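Namier Hima 17 Folding Commuter Bicycle

Steel frame, belt drive, eight-speed hub

The Hima 17 is the newest folding bicycle from Namier and the one we sell most to people who ride to the train. It folds in three movements, stands on its own when folded and can be rolled on two small wheels behind the rear rack. The number 17 has nothing to do with the year. It was the seventeenth frame we drew, and the first one that we did not want to change after a winter of riding.

Compared with our older model, the Cervantes, the Hima has a longer distance between the wheels, so it is calmer on fast descents and on bad asphalt. The Cervantes remains in our program for riders who want the smallest possible package. If you are taller than average, or you carry a loaded bag on the front, we recommend the Hima.

Frame and fold

The main tube is chromoly steel with a single hinge in the middle. The hinge closes with a lever and a second safety catch, which must click before you ride. The handlebar post folds down on the left side, outside of the front wheel. The seat post slides down completely and at the same time locks the folded bicycle, so the two halves do not open when you lift it.

We deliver the bicycle with the hinge already adjusted. After the first month of riding please check the lever again. It should need firm pressure from the palm of the hand, but never a tool.

Drive and brakes

The belt needs no oil and leaves no marks on trousers. It should be washed with clean water when there is sand or salt on it. The hub has eight speeds and you can change gear while standing at a traffic light, a thing that many riders miss when they go back to a derailleur. The lowest gear is sufficient for most city hills, also with luggage.

Brakes are mechanical discs, front and rear. We have chosen cable and not hydraulic because the cable can be replaced in any workshop, and because a folding bicycle bends its hoses many times in a year. The brake levers have a reach screw for smaller hands.
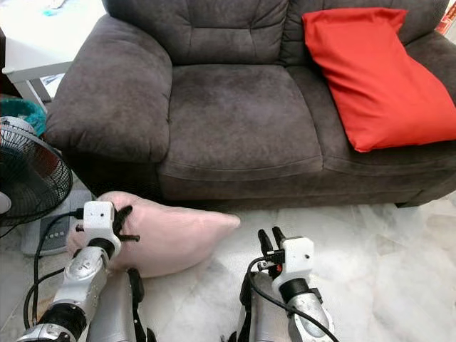
Written by the Namier workshop
Page updated March 16, 2024

Seat and riding position

The saddle is medium wide, with a cover that can be wiped clean. It tilts and moves forward and back on a normal two-bolt clamp, so you can fit your own saddle if you prefer. The standard seat post is suitable for most adults. For long legs there is a longer post, but please note that with this post the folded bicycle becomes a little higher.

The handlebar is flat, with a small sweep to the back. Its height can be changed without tools — loosen the lever, pull, close again. Riders who come from a road bicycle usually put it in the lowest position for a week or two and then move it up.

Specifications

Frame: chromoly steel, one hinge
Fork: chromoly steel, rigid
Gears: 8-speed internal hub, twist shifter
Drive: toothed belt
Brakes: mechanical disc
Handlebar grips: 31 mm diameter
Folded width: 38 cm
Colors: sand, dark green, signal blue
Included: mudguards, rear rack, bell, pump under the rack

Accessories

The Drekik front bag was made for this bicycle. It fixes to a block on the frame and not to the handlebar, therefore the steering does not become heavy. It holds a laptop, a lunch and a rain jacket, and comes off with one hand. The Drekik also fits the Cervantes if you order the older block with it.

A thin cover for trains and buses is available separately. Some transport companies accept a folding bicycle only when it is covered, so please ask before you travel.

Delivery and returns

The bicycle is sent folded in one carton. To ride, you open the frame, turn up the handlebar and mount the pedals, and the key for the pedals is in the box. Please keep the carton until you have decided.

You may return the Hima within 30 days if it is not the right one for you. It can have been ridden, but it must be clean and without damage from a fall. The dark green frames are sold out at the moment and the next ones will arrive in May. You can reserve one without payment — write to the workshop with your height and the saddle you use now, and we will tell you which seat post to order.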